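Como preparar a equipe (e você mesmo) para a chegada de um robô na separação

Trabalho há um bom tempo com separação de itens avulsos na Flelport, e quando instalaram o primeiro braço no nosso setor eu fiquei com a tarefa de escrever o passo a passo para os colegas. Ninguém me deu modelo nenhum, então fui anotando o que funcionava e o que dava briga. Juntei tudo aqui porque o pessoal da Cerside me pediu e achei mais fácil publicar do que mandar por mensagem!

Antes de começar

Converse com quem separa à mão hoje. Converse mesmo, com tempo, de preferência antes de a máquina aparecer no corredor. No nosso caso a notícia chegou pelo boca a boca e a primeira semana foi só boato (um dizia que iam fechar o turno da noite, outro que a gente ia virar programador). O Tarcísio Siqueira, que é do meu turno, passou dias achando que ia ser transferido para a Busudden. Não foi, mas perdeu umas boas noites de sono com isso.

Leve três perguntas para essa conversa e anote as respostas: o que cansa mais, o que dá mais erro e o que a pessoa não quer perder. A terceira é a que mais rende. Aqui, quase todo mundo queria continuar conferindo o pedido final, e ficou assim.

Passo 1 — Escolha os itens de estreia

Comece com uma lista curta. A nossa tinha 80 itens, de um catálogo de 4.000, e já deu bastante assunto. Misture coisas duras com coisas moles, peças compridas com peças pequenas. Se você só colocar caixinha quadrada, todo mundo fica otimista demais e o susto vem depois, com o pedido de verdade. Desses 80, 69 ficaram com o robô e o resto voltou para a bancada manual, sem drama.

Passo 2 — Defina quem abastece e quem atende parada

São funções diferentes e eu errei ao juntar as duas na mesma pessoa. Quem abastece precisa de ritmo; quem atende parada precisa largar tudo e ir olhar. Faça um rodízio e deixe a escala escrita na parede. Nós trocamos na metade do turno.

Combine também a regra da mão: ninguém põe a mão dentro da caixa com o braço habilitado, nem para "só ajeitar". Primeiro a parada, depois a confirmação de quem está no painel, depois a mão.

Passo 3 — Anote as falhas com palavras de gente

O sistema registra códigos, e código não ajuda quem está na frente da caixa. Deixe um caderno do lado e peça frases normais: "pegou e soltou", "empurrou para o canto", "tentou de novo no mesmo lugar". O Efraín Paucar, da manutenção, lê o caderno antes de abrir o computador e diz que resolve mais rápido assim. Eu acredito, porque a fila dele diminuiu — e ele é o primeiro a reclamar quando aumenta.

Passo 4 — Treine o olho antes de treinar o botão

Peça para cada colega olhar a caixa e dizer por onde pegaria cada coisa. Uma garrafa deitada, um bicho de pelúcia e uma escova de madeira pedem pegadas bem diferentes, e quem separou à mão a vida toda sabe disso sem pensar. Óculos de sol, então, rendem discussão (pela haste? pela lente, nem pensar!). Essa conversa vale mais do que uma hora de slide.

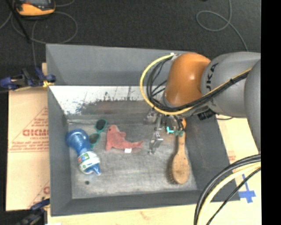
O robô vai tirar o emprego de quem separa à mão?

Depende do que a empresa decide fazer com as horas que sobram, e isso precisa ser perguntado em voz alta logo no início. Aqui o turno continuou do mesmo tamanho, com gente indo para conferência e devolução, mas só tivemos isso por escrito depois de insistir.

Passo 5 — Revise tudo depois do primeiro pico

O nosso foi em setembro, e metade das regras mudou. A troca de posto ficou mais curta, o caderno ganhou uma coluna de horário e tiramos da lista uns itens da linha Kumarasinghe que davam parada toda hora. Marque a reunião de revisão antes do pico, porque depois todo mundo está cansado e empurra com a barriga.

Leve o caderno para a reunião, e chame também o pessoal da noite. Da primeira vez a gente esqueceu deles e tivemos que fazer tudo de novo na outra semana.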